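How to Set Up the Standley Hand-Held Gripper and Record Your First Session

Posted by Yoga Halim, Aug 6, 2025

The Standley is a gripper you hold in your hand and squeeze, with a wide-angle camera fixed above the fingers. You do a task with it, it records what the camera sees and how far the fingers are open, and you use those recordings to train an arm later. Baltell sells it as a kit for $1,279. This page covers the part between opening the box and having a usable recording, which took me most of an afternoon the first time and now takes 41 minutes.

I bought our kit at full price. Pitside has no deal with Baltell.

What you need

The kit comes with the gripper, one set of soft fingers, the camera, a data cable, a charger and a printed calibration card. You supply a memory card and a computer. Get the fast kind of card. The first one I tried was an old one from a drawer and it dropped frames the whole time.

Step 1: Update before you attach anything

Plug the gripper body into the computer with no camera on it and run the updater from the Baltell download page. Version 5 of the firmware changed how finger width is stored, and older recordings can't be mixed with newer ones. If you bought your kit used, check this first. Kristine Baluyot lost a week of kitchen recordings to it in January.

Step 2: Fit the fingers

Slide each finger onto its rail until it clicks. Tug it. If it moves at all, take it off and turn it around, as the two sides look the same and aren't. Squeeze the handle slowly a few times and watch that the tips meet evenly. There is a small screw under the handle for adjusting this. A quarter turn is a lot.

Step 3: Mount and aim the camera

Seat the camera on its plate and tighten the thumb screw by hand. The manual says to aim it "between the fingers," and I found that too vague to be useful. Start a live view, close the fingers on a pencil and tilt the camera until the pencil sits a little below the middle. Then lock it and leave it alone. If the angle changes partway through a set of recordings, you will need to calibrate again and start the set over.

Step 4: Check the view in the room you will use

Pick up the gripper and walk through the space with the live view running. The lens is very wide, so it takes in a lot more than the thing you are working on. Look for bright lights and anything large sitting close to the lens.
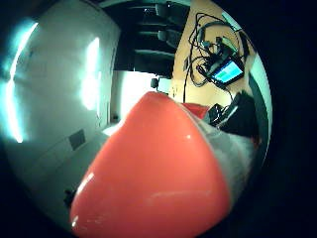

Wide-angle view with red-orange up close, light glare on the white wall and cables on the table.

Glare like that on a plain wall hasn't caused me trouble. Glare on the object you are picking up has. Turn off a lamp or move the work if you get it. Alfredo Fajardo tapes paper over one of his ceiling lights, and that works too.

Step 5: Calibrate

Lay the card flat and tape down the corners. Hold the gripper over it and move slowly in a figure eight until the light on the body goes green. Then open and close the fingers all the way, twice. The software gives you a score out of 120. Baltell says anything over 90 is fine. My best so far is 103, and I couldn't tell the results apart from a 94.

Step 6: Record

Press the trigger button once to start and once to stop. Keep each recording to one task from start to finish. Move at the speed you would want the arm to move — slower than feels normal. Don't wave the gripper around between tasks with the recording on, or you will be trimming clips all evening.

Watch the first recording all the way through before you make more.

What I would change

The handle is too thick for small hands. Jericho Macapagal wrapped the trigger in tape to bring it closer and it helped. The data cable is also short, so plan to work near the computer or buy a longer one. The software is plain and hasn't crashed on me yet.

If you already own an Aquino mount, the Standley camera plate fits it with the longer screws. The short ones in the kit will strip.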